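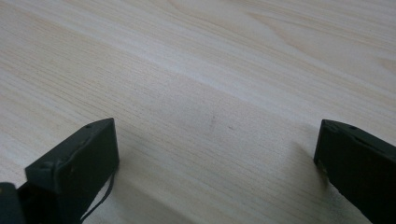
Kit de garra manual da Sotel - alguém já comprou?

tia_parafuso
Boas, pessoal. Ando de olho no kit Puledum da Sotel, aquela garra de mão com dois dedos para gravar demonstrações e depois passar para o braço. Está a 238 euros com portes e queria opiniões antes de abrir a carteira. É para a minha bancada em casa, coisa de hobby, pegar em peças pequenas e arrumar em caixas.

mofo82
Tenho o meu desde maio e uso quase todas as noites. Gosto muito! O peso cansa um bocado o pulso ao fim de uma sessão comprida, mas o fecho é suave e os dedos voltam sempre ao mesmo sítio. Já vou em 2.202 gravações e só troquei uma mola.

gutit_fan
Eu devolvi. A calibração levou-me 8 tentativas e o manual é uma tradução miserável. Pelo mesmo dinheiro prefiro o Gutitbridge, que já traz o software instalado e um suporte que responde aos e-mails.

mofo82
@gutit_fan 8 tentativas? Eu fiz à segunda. Tinhas o firmware novo? O que vinha de fábrica era mesmo mau, isso dou-te razão.

gutit_fan
Tinha, sim. E quem paga 238 euros não devia ter de andar à caça de firmware.

rolamento_seco
Uma dica para quem ficar com ele: atenção ao cabo. O meu andava pendurado ao lado do dedo esquerdo, a fazer uma volta, e prendia-se nas peças mais altas. Pus 2 abraçadeiras e nunca mais me chateou. Quanto à mesa, trabalho em madeira clara e não noto problemas, mas um amigo com tampo de vidro desistiu por causa dos reflexos.

tia_parafuso
Boa, a minha também é de madeira clara - menos uma preocupação. E as pontas, agarram bem coisas lisas?

rolamento_seco
Mais ou menos. Parafusos e tampas, tudo bem. Com berlindes foi uma desgraça, até colar uma tirinha de borracha.

mofo82
As pontas da Sowerby também servem, só tens de limar um pouco o encaixe. Agarram melhor, mas são caras para o que são.

gutit_fan
Ou seja, kit + borracha + abraçadeiras + pontas de outra marca. Depois digam que o Gutitbridge é que é caro :)

tia_parafuso
Ahah, ponto para ti. Vou pedir o Puledum na mesma, que o prazo de devolução é decente. Se a calibração me correr mal venho aqui chorar. mofo82, podes deixar o link do firmware?

mofo82
Mando-te por mensagem privada logo à noite.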